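How to Test Whether a Machine Can Handle a Chore: The Backpack-on-a-Chair Procedure

Theerawat Sombatkul

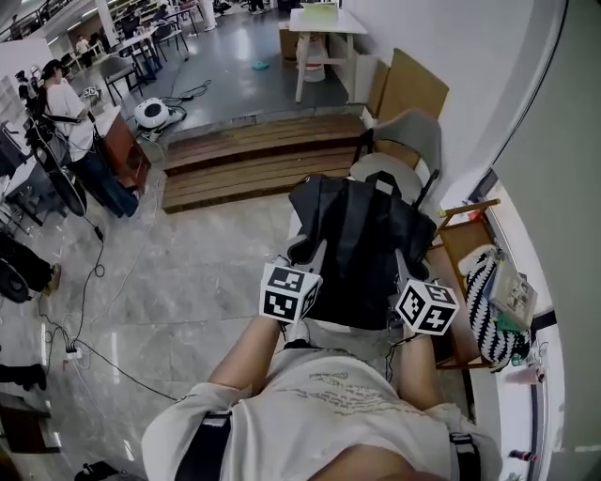

Two hand-held grippers with marker cubes at the sides of a black backpack on a gray chair.

The question of whether robots can do housework yet is usually answered with a video of one good attempt. A single attempt says little. The procedure on this page gives a figure that can be compared between machines and between months. It covers one chore: clearing a backpack off a chair and putting it where it belongs. The same method works for folding, wiping and loading, with the changes listed near the end.

You will need a two-armed machine with parallel-jaw grippers, a chair, a backpack, a marked drop area on the floor, and a person to reset the scene. Allow most of a day for a full run of 100 attempts.

1. Write the chore down first

Use one sentence, and keep it short enough that the person scoring can remember it. Ours reads: "Take the backpack from the chair and set it upright in the drop area without moving the chair more than a hand's width."

Do not write "tidy the chair." A machine that pushes the backpack onto the floor has tidied the chair, and you will spend the afternoon arguing over the score.

2. Choose the backpack

Soft bags are hard for present machines. The outline changes when the bag is touched, the straps fall differently each time, and glossy nylon gives poor depth readings on many sensors. A black bag is worse than a light one. If the aim is to find out what the machine can do at its best, start with a stiff, light-colored bag. If the aim is to find out whether it is ready for a hallway, use the bag people in that hallway carry.

Fix the contents and keep them fixed. We use two paperbacks and a rolled towel. An empty bag collapses between the jaws, and a heavy one tests the motors more than the planning.

3. Run the task by hand with the grippers

Before the machine tries anything, a person should do the chore with the same type of gripper held in each hand. This step is often skipped. It separates two kinds of failure that look alike from outside: a gripper that cannot do the job, and a controller that cannot work out how.

Bend over the chair and approach with both jaws open. Grasp low on the two sides, lift straight up, then turn. Do not use your fingers, your knee or the back of your wrist to steady the load. Do this 16 times and record every drop.

If a practiced person cannot get 16 out of 16, change the gripper pads or the grasp before going further. At Tirnby we lost two weeks of machine time to pads that slipped on nylon. The hand trial would have shown it before lunch.

With marker cubes on the grippers, keep both cubes in view of the head camera during the lift. A forearm crossing in front of a cube breaks the track. Check cable slack as well, at full reach and not just at rest.

4. Set the room

Leave the room as it is. Boxes leaning on the wall, cables on the tile, a second chair with a bag on it, people walking past — all of this is present in homes and workplaces, and a system that needs it removed should be scored as needing it removed.

Two items do need attention:

Floor level. Note any step or platform within the machine's range of travel. A wheeled base should have a hard stop set before the edge.

Reflections. Polished tile reflects ceiling lights and window light. Run half the attempts in the morning and half after 4 p.m., and log them separately.

5. Vary the start

Prepare six starting positions and rotate through them:

Bag flat, top handle toward the machine.
Bag flat, top handle away.
Bag flat, straps facing up.
Bag upright against the chair back.
Bag upright, one strap looped over the chair back.
Bag half off the seat.

The fifth is the one that matters. A looped strap takes the chair along with the bag, and a controller that checks only for a firm grasp will carry on pulling. In our April run on the Fliton controller, the first three positions gave few failures and the fifth gave mostly failures. A single average over all six hid this completely.

6. Score each attempt

Use four outcomes only.

Done: the sentence in step 1 is satisfied with no help.
Done with help: a person touched the machine, the bag or the chair, or typed a command.
Not done: the attempt ended with the bag somewhere else.
Stopped: a person pressed stop, or the machine stopped itself.

Record the time from the start command to release. Do not remove slow attempts. A person takes a few seconds over this chore, and a machine that takes several minutes may still be useful overnight but not while someone is waiting to sit down.

The person resetting the scene must not be the person scoring. Resetters learn which placements the machine likes and drift toward them.

7. Count the human time

Add up resets, restarts, battery changes and interventions. Divide by the number of attempts marked Done. If the result is longer than it takes to move a backpack by hand, the machine is not yet doing the chore in any sense a household would accept. Every system I have tested falls on the wrong side of this line. The gap is narrowing on rigid objects and much less so on soft ones.

Changes for other chores

Folding: replace the six positions with six crumples, made by dropping the cloth from waist height.

Wiping: weigh the cloth before and after, and define clean by a fixed mark that must be gone.

Loading shop-floor totes: raise the count to 200 attempts. Failures are rarer there, and a shorter run will miss them. The Lombardi line uses rigid parts in known trays, and its results should not be quoted in support of household claims.

Common faults

Jaws close but the bag slides down: the grasp is too high. Move it toward the base, where the contents are.

Bag lifts and swings: one side was gripped before the other. Add a check that both jaws report contact before lifting.

Chair tips: see position five. Add a short test lift and a pause, and compare the load with the expected weight.

Track lost in mid-lift: a marker cube is hidden by the bag. Raise the cube mount or tilt the head camera down.

The score sheet used at Istonthorpe has one row per attempt and columns for start position, outcome, time, lighting and notes. Fill in the notes column during the run. Entries written up afterward tend to say "slipped" and nothing else.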